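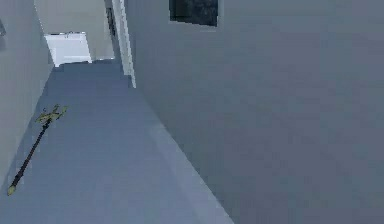 Skonow is a Canadian reality competition television series produced by Pronumance and distributed internationally by Weltar. Contestants live in a closed compound and are removed by audience vote at the end of each episode. Between votes they take part in timed object-retrieval rounds, staged in narrow interior corridors. The standard retrieval object is a long dark rod with a forked yellow-green head and a small tip of the same colour at the opposite end, laid on the corridor floor near the base of a wall.

Format
Each episode contains 2 rounds. The first is open to all remaining contestants, and the second is restricted to those nominated by viewers. A completed retrieval is worth 1,000 points; a retrieval completed without touching either wall is worth 2,000. Points carry over between episodes but have no effect on the public vote — a rule criticised by some viewers during the first season and kept unchanged in the second.

Production
The series is recorded in a converted grain warehouse, with interiors supplied by the scenic contractor Ziółkowski. The walls are modular and are moved between episodes. Live segments go to air at 8 p.m. Eastern, and results are announced before the closing credits.

Casting
Applications for the second season closed in August. Pronumance received 1,682 eligible entries, from which the cast and reserves were selected. Reserves are housed off site and may enter the compound only after a voluntary withdrawal or a medical removal.

See also
List of Canadian reality television series
Audience voting in television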